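Lab visit: Grenditz open afternoon on "home-ready" manipulation
2026-03-11

I signed up for the Grenditz open afternoon because of one number in the invitation. The number was 300, as in 300 demonstrations, and the claim attached to it was that this is all their method needs to get an arm working in a home it has never been in. I have read that sentence, with different numbers in it, more often than I care to remember. Usually the home turns out to be the room next to the lab.

The afternoon started late. There was a sign-in desk, a badge printer that gave up after a few badges, and a slide talk in a room too warm for the coats everyone kept on. The talk was the weakest part of the day and I will be quick with it. Robots are coming into homes, homes are messy, current methods don't cope, ours does. There was a bar chart with no error bars. A man near me asked how many seeds had been run and was told the details are in the paper. The paper is not out. It is supposed to be posted in May.

The method is called Palari, and with the marketing taken off it is a fairly modest idea. Most people who train arms from demonstrations use a camera at the wrist, often with one or two more fixed in the room. The fixed ones are what make moving house painful, as the view changes and the policy falls over. Palari throws the fixed cameras out and keeps only the wrist. It then trains on each demonstration twice, once as recorded and once with everything past a certain estimated distance scrambled. The thinking is that the policy will learn to care about what is close to the fingers and stop leaning on the walls and furniture behind. They call this "background dropout." Masking and background randomization have been around for years, and the speaker did say so when pressed. What they claim as new is the schedule, meaning how the distance threshold shrinks as the arm gets closer to contact.

I have no objection to any of that. My objection is to the word "home-ready" on the banner.

After the talk we were split into groups and walked through to the demo rooms. Ours had 17 people in it, too many for a room that size, and for the first few minutes I mostly watched the back of somebody's backpack. The rooms are furnished by Wenico, a rental firm that does show apartments, and they look it. Everything matches and there is very little in the way of clutter. I asked whether the training homes were furnished by the same firm and the answer was "some of them." I would have liked a longer answer.

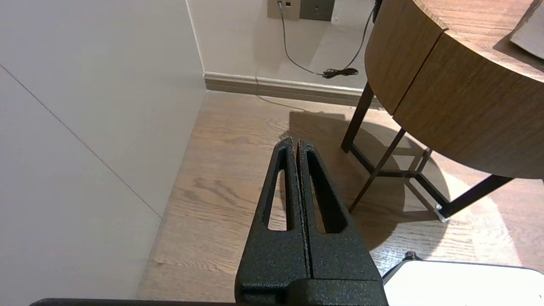

Background dropout stands or falls on what the wrist camera gets to see in the seconds before contact, and this was the one part of the tour I wanted more time with. The monitor on the wall showed the wrist view live, and watching it for a while told me more than the talk had. With the two black fingers closed, a good part of the middle is gripper. What is left over is almost all background: wood floor, wall, baseboard, a gray cable curving along the wall toward a coil of black cord. You can see floor through the long slots in the fingers as well, so even the pixels "inside" the gripper aren't all gripper. If the distance estimate is a little off there, the method is scrambling strips in exactly the place where the policy is supposed to be looking hardest. I asked how the slots are handled. They are not handled. The mask is drawn from estimated depth and nothing else, and the fingers are treated like any other near object.

Then there is the furniture. A round table on thin black metal legs is the sort of thing that depth estimates tend to get wrong, and a shadow as big as the one it throws on the floor doesn't help. To be fair to Grenditz, they brought this up before I did. Thin legs are listed as a known failure on the handout, along with glass and anything shiny. I give them credit for having a list at all. But thin legs, glass and shiny things describe a good part of my own apartment, and cords on the floor describe the rest of it.

Now the result. The headline comparison is between Palari and the same policy trained without background dropout, on eight tasks in rooms not used for training. Palari finished 19 more trials than the baseline over the full set. I asked for the total number of trials and was shown a table on a laptop that went by quickly, and the total isn't on the handout. Without it the difference means very little. It could be a strong result or it could be noise, and the person at the laptop seemed a bit surprised that this bothered me.

There is a second problem. The baseline had no augmentation of any kind. The obvious comparison would be plain random backgrounds with a fixed threshold, which is what the Gebremichael benchmark group uses as its standard control – and which would test the schedule, the only part they say is new. I was told that run is "in progress." Until it is finished, I don't see how anyone can say the schedule does anything.

Things I liked: the demo room staff let people ask for retries and didn't hide a failed one. The handout gives the training time and the hardware, and both are within reach of a small group. The raw wrist video is supposed to be released with the paper, and if it is, somebody can check the slot question in an afternoon.

Things I didn't like: the chart, the missing total, the banner, and the length of the line for coffee.

On the way out we were asked to fill in a card saying whether we would recommend the method to colleagues. I left that box blank and wrote "fixed-threshold control?" in the space for comments. I plan to read the paper when it is posted, starting with the appendix.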